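Ticket 2816: table in the Hoarau room, "wobbles, bottles not safe on it"
Opened by: Zodwa Visser
Assigned: Riaan Nel
Status: open

09:10, Zodwa
The white Podell table rocks when you lean on the right end. I think it's the height setting on the middle leg. We keep drinks bottles there and one is going to end up on the floor.

10:25, Riaan
I doubt it's the leg. Ticket 1444 blamed the leg too, and the fix was a folded napkin, so forgive me if I want more than "it rocks." Which foot lifts? Does it do it with nothing on top?

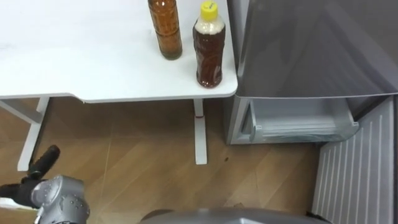
Legs and feet at the right end, two bottles on top, fridge alongside.

10:50, Riaan
Both feet in that one look flat to me. There's a small red mark near the top of the middle leg. Zodwa says it's an adjustment label. Could be a sticker for all I know. I'm not turning anything on the strength of it.

11:35, Zodwa
Fine, but the corner is the problem. Anything near it feels risky. 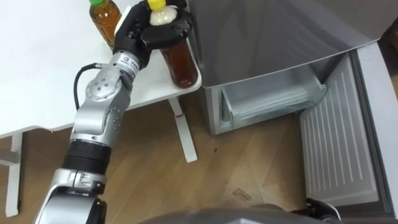
Rounded corner, yellow-cap bottle off the table, green-cap one still standing.

13:05, Riaan
A risky corner and a wobbly table are two separate complaints. Put a level on it, then slide the table 28 mm left and try again. If the rock goes away, it's the floor.

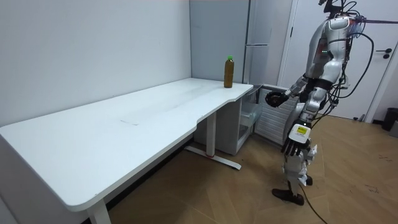 Zodwa: Can I just wedge the foot for now?
Riaan: Leave it alone until the level reading is in. A wedge hides whatever is causing it, and we'd be back here with another ticket.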